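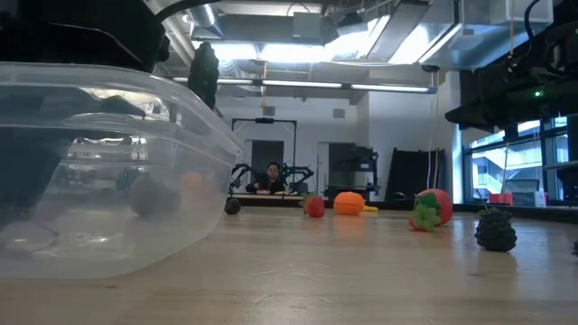
July. Wuvent, produce-to-bin collection, second block. Total in Brudier at close was 2535 episodes before review, which puts us past the point where Badlow wanted a first training run. The policy trained on the earlier block goes for whatever is nearest and brightest and does badly with small dark items by the bin wall. Start layouts for this block were therefore spread out in a loose line, with at least one awkward item each time. The small black berry at the back, close to the right side of the clear container, is typical: a straight descent brings one finger down very near the wall, and the operator has to choose between rotating the wrist and dragging the berry clear first. Both are allowed. I want both in the set, tagged separately, so that we can drop one later if it confuses training.

Rules as run today. Operator picks the order. One item per grasp, release below the rim wherever the arm can reach, then back to the ready pose before the next item. No regrasp once an item is over the bin. If it falls outside, the episode carries on and the drop is marked. Sebastian Chiriac asked whether drops should end the episode. I would keep them in. The recovery is worth more to us than another clean pick, and we have plenty of those.

Layouts are reset by hand from the printed list. Reset takes longer than the task itself for full layouts and is now the main limit on throughput. Tried a random scatter for part of the morning to save time. It was quicker, but items rolled together and the clusters were too much alike. Went back to the list at 11.20.

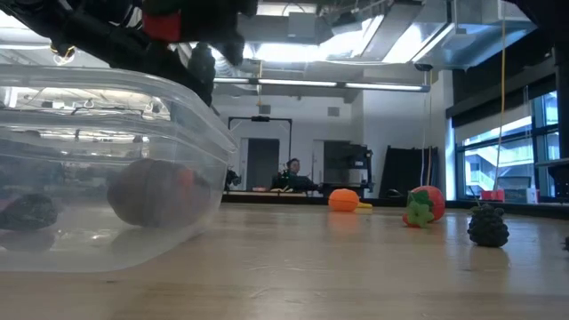 Rejected on first review: 9 episodes. Four were stopped early by the operator and still saved as complete, which is a fault in the Brudier stop dialogue and has been reported before. Two had a gap in the joint log. The remainder were labelled with the wrong layout number and can probably be recovered by comparing first frames against the list. Have left them in the reject folder until somebody has time.

Reflections on the tabletop are still a worry. The varnish gives a coloured patch under the orange items, and the segmentation check sometimes takes patch and item as one object. A matt sheet would cure it, but then the new data would not match the first block. Left as it is for now – will compare grasp offsets on orange items against the rest before deciding.

The wrist view was checked separately with the cactus. Wanted to see how much of a tall object stays in view past the fingers with the gripper low. The spines and the faceted pot give the feature tracker plenty to hold on to, so it also serves as a quick focus test.
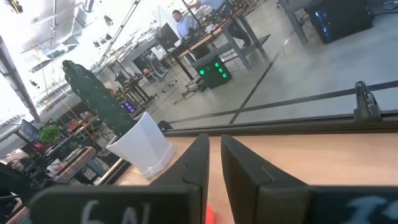

Wrist camera, gripper marked 6N, cactus to the left of the fingers.

The fingers take up a good deal of the lower image. Buzatu masks them out in preprocessing, but the mask was drawn for the older fingertips and needs redoing. Until then, train with the mask off.

To do: correct the layout labels, redraw the mask, export the block for Badlow. Sebastian has the export script.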